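Gripper Trials at Vamunen: Frequently Asked Questions
4 min read
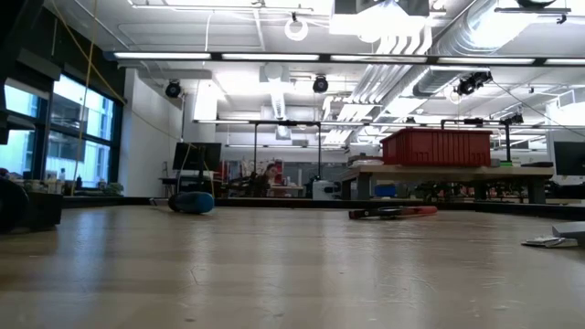 Hand tools on the trial table at the Vamunen workshop.

We have been comparing two grippers on the same arm, the Posach parallel gripper and the Laaksonen three-finger model. People in other departments keep asking the same things, so the answers are collected on this page. Last updated 5/31/18.

Why hand tools?
They are what our customers ask for. A screwdriver has a round handle and a thin shaft, so where you grip it matters a great deal. Pliers have a pivot and two handles, and the heavy end is not where most grasp planners expect it to be. Boxes and bottles were covered in the first round.

How many grasps are in the trial?
The plan is 3000 per gripper. A grasp counts as good if the tool is lifted, held for 12 seconds and set down without slipping in the fingers. If it rolls away before contact, the attempt still counts and is logged as a miss.

Which gripper is doing better?
It depends on the tool. The Posach is steadier on flat items and is quicker to close. The Laaksonen does better with round handles but needs more room between objects. Of the first 1000 attempts with the Posach, 357 were on screwdrivers, and most of its drops came from that group. We will not publish a final score until both runs are finished.

Do you use the same controller for both?
Yes. Both run on the Plollent controller with the same speed limits. Only the tool offset and the closing force are changed. Swapping grippers takes up to 2 hours with calibration.

Does the shiny tabletop cause trouble for the camera?
Sometimes. Reflections from the windows and ceiling lights can show up as false edges, and bare metal is worse. We tried a matte mat in an earlier round and the detections improved, but the fingers caught on it, so we went back to the bare surface.

Can I bring my own parts to be tested?
Yes, if they weigh less than the payload of the smaller gripper and have no sharp open blades. Send a short list first. Parts that leak or shed are turned down.

Will there be a wrist camera?
We plan to try one in June. It adds weight close to the fingers, so the closing force settings will have to be checked again.

Who do I ask about the data?
Daranee Boonyarit keeps the logs and can send the raw files or the summary sheet. Please say which gripper you want.

Related pages
Setting the tool offset on the Plollent controller
Round one results: boxes and bottles
Finger pad wear and when to replace
Booking time on the arm

Contact the workshop | Copyright 2018 Vamunen | Back to top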